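Turf Management II
Handout 6: Reading a Wetting Agent Trial
September 20, 2021

Most of you will be sold a wetting agent within a month of taking your first job. The rep will have a chart. Before you sign for a season's supply, ask how the chart was made.

Take the Skastden trial we went over in class. Two greens, one treated, one left alone, and the treated green had fewer dry spots in August. Fine. But the treated green sat lower and had trees on the west side. With one green per treatment you can't separate the product from the site, and I don't care how many moisture readings they took. Taking 700 readings on one green still gives you one green.

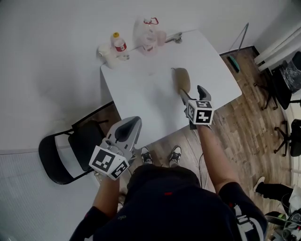
The Fontana data are a little better. Plots were 3,000 square feet and each treatment was repeated, but all the hand watering was done by a crew that knew which plots were which. People water what they expect to be dry. Nothing in the report says this was checked.

Questions to put to any trial, including mine:

Was there an untreated plot on the same green?
Who rated the turf, and did they know the treatments?
How deep were the probes set? Readings from the thatch tell you very little about the root zone.
Was the difference bigger than the normal spread between plots?
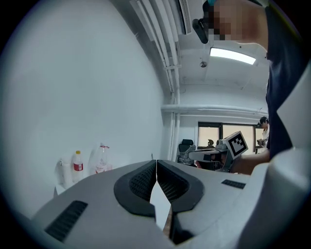

Fig. 2. Gripper fingers with dark textured pads, white wall behind.

Horaveo claims a 15 percent cut in water use. Compared with what? The brochure doesn't say – I looked twice. If the check plots were overwatered to begin with, plain restraint would have saved as much.

For next class, read the Civora summary and mark every claim that has no check plot behind it. Bring the marked copy.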